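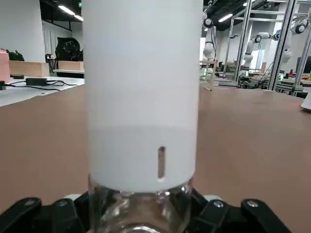
Robot budget goes up for a vote in September

I've been bugging the folks at Grota for months to tell me what they plan to spend on the robot lab, and on April 22, 2018 they finally put the equipment plan up on the board by the coffee machine. So I copied it down (yes, by hand, on the back of a parking stub) and here's the gist.

The big item is grippers. Grota wants to buy spares from Kundberg and keep them on a shelf, so a worn finger doesn't park an arm for a week while a box crosses the country. A set of replacement fingers is quoted at $379, and the gripper itself at $3310. I figured the arms would be what ate the budget, but no, those are paid for already! It's the stuff on the ends that keeps coming up.
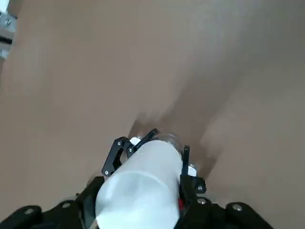
Kundberg will knock the price down if the order goes in before the new fiscal year, and that's where the arguing starts. Half the lab would love to grab the discount. The other half wants to hold out for a quote from Geno, who sell a softer fingertip that's supposed to be kinder to glass and slick plastic. I got to hear both sides over one very long lunch, and I still couldn't tell you which way it'll go.

Then there's the tableware line, my favorite. They've set aside $252 for cups, mugs, bottles, racks and the like, everyday things for the arms to practice on. I asked if that was enough for a whole year and got a lot of shrugging.
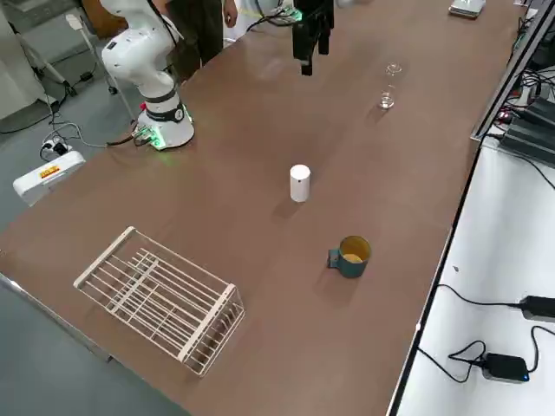 Yi-an Ji thinks the tableware money is way too low and would happily trade one spare gripper for a proper closet full of kitchen stuff, plus a decent set of shelves to keep it on. The cables also need a line of their own, Ji told me, and so does floor space, which the plan skips completely.

There's $1956 penciled in for a service contract with Kong, covering one visit and phone help. A few people want two visits. I'd want two, too, but I'm not the one signing for it.
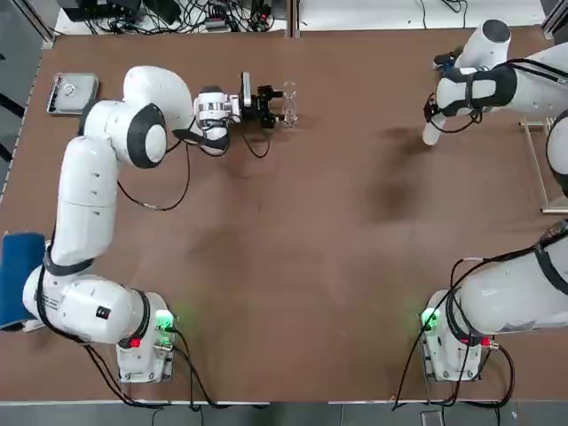
One of the Grota arms with a clear plastic piece in its gripper.

The plan stays up on the board through the summer, and anybody in the building can scribble on it. The vote is in September, and I'll post the final list once I get hold of a copy.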